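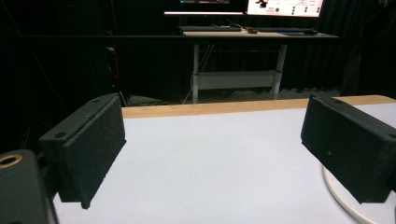
Birthe preguntó a media mañana si el tablero blanco se iba a quedar así, con las cortinas al fondo, o si pensábamos devolverlo a la pared del fondo. Según ella, con la tela detrás se pierde la noción de dónde acaba la mesa y uno termina dejando las cosas demasiado cerca del canto. Le dije que de momento se queda. Lo apunto porque es la tercera vez que sale el tema y conviene tenerlo por escrito.

Junio, taller. Entrada de las 11:20.

Estado de la mesa: superficie blanca, lisa, con el canto de madera clara a la vista. El blanco tira a azulado con la luz que tenemos ahora. Gaétan dice que son los tubos nuevos de Stodano y que con los anteriores se veía más crema. Puede ser. No he cambiado nada más.

Limpieza. Pasé primero un paño húmedo y luego uno seco, siempre a lo largo y terminando hacia el canto de madera. El canto no lo mojo. La última vez que alguien lo limpió con el producto de Jurska quedó una zona mate que tardó semanas en igualarse con el resto. Para la madera, paño seco y nada más. Si hay pegamento, espátula de plástico y paciencia.

Quedaba una marca de rotulador de la sesión anterior. Salió con alcohol, dos pasadas. Por debajo se nota un arañazo fino que ya estaba en mayo y que no ha ido a más.

Cable blanco. Sigue cruzando un lado del tablero en curva. Ayer intenté llevarlo por debajo y no llega; le falta un palmo para dar la vuelta a la pata. Opciones:
— alargador corto (hay uno en el armario de Montes, sin etiquetar)
— mover el tablero 8 cm hacia la toma, y entonces habría que volver a marcar el suelo
— dejarlo arriba, sujeto con cinta

He optado por lo último, todavía sin poner la cinta. Quien trabaje antes de que lo haga, que no apoye nada encima.

Cortinas. Las negras del fondo se quedan corridas. Gaétan Landry propuso abrirlas por las tardes para ventilar, pero entonces entra reflejo sobre el blanco y no se distinguen bien las piezas claras. Probamos a las 16:00 con la de la izquierda abierta y el resultado fue malo: media mesa lavada y la otra media en sombra. Cerradas otra vez. Para ventilar, la puerta.

Las cortinas cogen mucho polvo por abajo. Birthe las aspiró en Natovholm con el cepillo ancho y dice que allí aguantaron bien; aquí no lo hemos hecho desde que se colgaron. Lo dejo pendiente.

El cable rojo que cuelga por el lado izquierdo, junto a la tela, no lo he tocado. Pregunté y ni Birthe ni Gaétan saben adónde va. Antes de quitarlo hay que seguirlo hasta arriba con una linterna y la escalera, entre dos personas. Mientras tanto no se tira de él ni se ata a nada.

Altura del tablero. Medida en las cuatro esquinas. Tres coinciden y la del fondo a la derecha está algo baja. Metí una cuña de cartón doblado y la canica ya no rueda. Es un arreglo provisional. Habría que regular el pie, pero la tuerca está dura y no quise forzarla con la llave que tenemos, que baila.

Material gastado: un paño (a la basura, manchado de tinta) y un poco de alcohol. El bote nuevo está en la balda 47, detrás de las cintas. El viejo lo he dejado delante para que se acabe primero.

Pendiente:
— cinta para el cable blanco
— seguir el cable rojo
— aspirar las cortinas
— pie del fondo a la derecha, pedir llave a Montes
— decidir de una vez la posición del tablero

Añadido, 17:45. Birthe insiste con lo del canto. Propone una línea de cinta clara a un palmo del borde para saber hasta dónde se puede dejar material. Me parece razonable si la cinta no deja residuo. Probaré un trozo pequeño en una esquina y lo miro en unos días.

Entradas recientes
Balda 47: qué hay y qué sobra
Tubos de Stodano, primera semana
Traslado desde Natovholm: lista de cajas
Marcas en el suelo, segunda versión

Cuaderno de taller · Contacto: Birthe Steinarsdóttir, extensión 111 · Volver arriba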